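Floor pickup runs on hold: the left arm kept going

Quick one before the rest of the newsletter, because people have been asking why the small room is booked out and nothing seems to be happening in it.

Short version. On Thursday the Vumitz had a fault during a floor pickup run. Left arm was told to stop and didn't, not right away. It carried on for 2 seconds after the stop command, which doesn't sound like much until you are standing next to it. No one hurt. Nothing broken apart from a fingertip pad, and we have a drawer full of those. But it counts as a safety matter and we are treating it as one, so all floor runs are on hold until further notice.

Boonsong Phuthong was running the session and hit the red button, which worked the way it should. Both arms dropped power and stayed put. Thanks Boonsong. He also wrote the whole thing up before lunch, and most of what follows is taken from his notes.

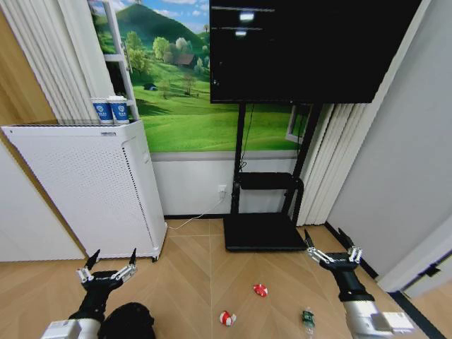 Floor runs are the ones where both grippers work low, picking small stuff off the ground and putting it in a tray. We like them because they show up problems that table work hides. The reach is longer, the wrists are closer to their limits and the arms have to share a pretty tight space. Litter is the usual kind, like the small plastic bottle with the green label over on the right, and the targets get moved between tries so the planner can't coast. The fault came on try 7 of the morning. Planner sent a reach, the operator canceled it, right arm stopped, left arm did not.

What the log says. The cancel went out on time to both sides. The right controller answered. The left one was busy chewing through a backlog of old position messages and only got to the cancel when it had finished them. So the arm was obeying, just obeying something stale. The backlog should never get that long. There is a limit on it, and the limit was set to 600 messages when it should of been 20. Looks like it was changed in August when we were testing the Destlow joint boards and never changed back. That one is on us, not on the supplier.

We had also been told the watchdog would catch this kind of thing. It didn't, as the left controller was still sending its heartbeat the whole time. Alive but behind. The watchdog only checks for alive. Głowacki are looking at whether it can check the age of the last command as well, and they've promised a test build.

While we wait, the room stays set up and we are doing slow reach checks with the red button in hand. One arm moving at a time. No pickups, no people on the arm side of the tape.
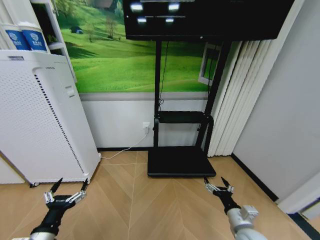 Slow reach checks in the small room, grippers open, nothing to pick up.

Where things stand:

Message limit put back to 20 on both sides. Done.
Same setting checked on the Stellmont bench arms. Done, they were fine.
Startup script to refuse to run if the limit is off. Written, not tested yet.
Cancel test at full speed. Waiting on the new watchdog build.
Room rules sheet by the door, new version. Half done, sorry.

If you are down to use the room for anything else, please ask first, even if the arms look powered off. They may only be paused, and a paused arm can be restarted from the desk. The light on the base is the thing to go by and if you don't know which light, ask Boonsong.

Also, if you have ever seen an arm finish a move after you canceled it, even a tiny bit, tell us. A couple of people have now said "oh yeah, it does that sometimes" and we would of liked to hear it sooner. No blame, just send the time and which arm, and we can pull the logs and look.

More next issue once teh full speed test is in.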